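What is inside a desktop computer?

A desktop computer looks like a plain box from the outside. Take off the side panel and you find lots of separate parts, joined by wires and screws. Each part has its own job.

The motherboard

The biggest flat thing in the box is the motherboard. It is often green, though it can be black or blue. All the other parts connect to it, either by plugging straight in or by a cable. Thin metal lines run all over the board. They are called traces, and they carry electrical signals from one place to another.

The processor

The processor is also called the CPU, short for central processing unit. It follows the instructions in every program you use, whether that is a game or a drawing app. It sits in a square holder called a socket. The silver part you can see on top is a metal lid. It spreads out the heat, as a processor gets very hot when it is working. In a computer that is switched on, a block of metal called a heatsink sits on the lid, usually with a fan to blow the heat away.
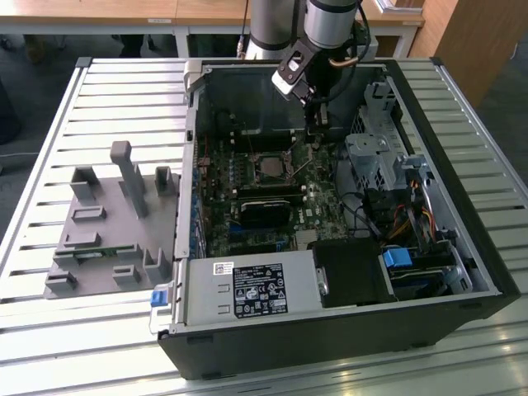
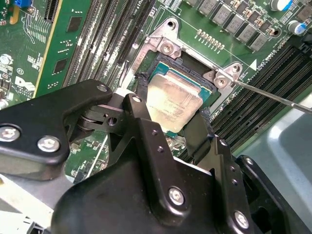 The inside of a desktop computer, and a closer look at the processor in its socket.

A metal bracket goes round the socket and is held on with screws. Processors are delicate, and even a small knock can damage the socket underneath.

Memory

Next to the processor are long, narrow slots for the memory, or RAM. Memory holds the things the computer is using right now. When you turn the computer off, the memory is wiped - that is why you have to save your homework!

The drives

Saved work goes on a drive. Drives fit into a metal cage or bay inside the case. The cage often has small holes in it so that air can get through.

The power supply

The power supply is a metal box that takes electricity from the wall socket and changes it into the kind the other parts need. Bundles of coloured wires come out of it. In many desktop computers a yellow wire carries 12 volts, a red wire carries 5 volts and a black wire is the return path.

Staying safe

Never open a computer on your own. Ask an adult first, and make sure it is switched off and unplugged. Never open the power supply, even when it is unplugged, as it can still give you a nasty shock.

Words to remember

Socket - the holder a processor sits in
Trace - a thin metal line on a circuit board
Heatsink - a piece of metal that takes heat away

Written by Leszek Piątek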